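Sixteen badges and one very stubborn queue

So I finally did it – I finished the Orkar learning path! All 16 badges are sitting on my profile in a neat little grid, and yes, I have looked at them more often than a grown woman should.

If you haven't come across it, Orkar is a message queue service, and the learning path is a set of browser labs where you wire up bits of code that send things to each other. You can skip the browser and run it all on your own machine, which is what I did because I like my own editor and my own colour scheme (dark green, don't judge me).

Most of the labs took me an evening. Badge 11 took me two weekends. The task sounds simple enough: read orders off a queue, write each one to a database once, and don't lose any. Mine wrote 3,924 rows the first time I ran it and the lab wanted a lot fewer than that. I was acknowledging each message after the timeout had already passed, so the queue kept cheerfully handing me the same orders again. 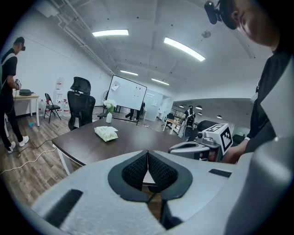 Hobart, 11 Jul 2021

Nayeli Carhuamaca from my old team had a look over my code on a call and asked why I was opening a new database connection for every message. Good question! I moved that out of the loop, gave each order its own key so repeats got ignored, and the checker went green on the next run. I may have yelled. The neighbours have heard worse.

A few things I'd pass on if you're starting. Read the bit about retries before badge 9, even though the path doesn't send you there until later. Keep your logs short or you'll never find anything in them. And save your answers somewhere, as the labs reset if you leave them for a while (I lost badge 4 that way and had to do the whole thing over).

Next up I want to try the Hatov course, which is more about organising your tests. Tín Hà has been at it since January and reckons the second half is much better than the first. If you've done it, leave me a comment and tell me whether I should bother with the paid labs.

– Rania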